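Padded Fingers Take On Steel Gears at Hodance

19/11/2019

The gripper shootout at Hodance has reached its second round, and the early numbers are a treat. Leszek Dudek and Liên Đoàn are comparing 2 sets of fingers on the same arm: the hard plastic ones that shipped with the Urow kit, and a red set with black padding on the inner faces.

Each set gets 200 tries at picking up and placing metal parts, 400 in all. The controller settings stay the same throughout, so any difference should come down to the fingers. 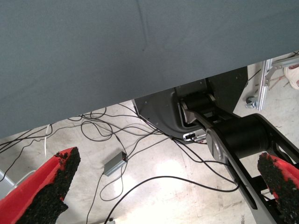 Dudek spent most of last week on the controller side, getting the grip force to repeat from one run to the next. "I must have restarted that thing 509 times," he laughed. "But now you send the same command and you get the same squeeze, and that's a great feeling!"

The part everyone likes to watch is the gear job. The arm has to take a steel gear by its teeth and set it down on a flat metal disc, with other gears already close by. Teeth are tricky to hold, and hard fingers tend to land on a tip and twist the part. The soft lining gives a little, and Đoàn says the gears have been sitting much straighter in the padded set.

"I was ready to bet on the hard ones," she said. "I'm happy to be wrong about this!"

Pad wear is still an open question, and the team will check the lining again once the full set of tries is done.
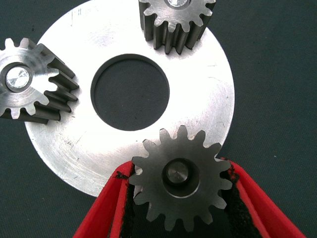
What's next

A third set of fingers from Magagula joins the test in February, along with a new wrist camera from Dameo.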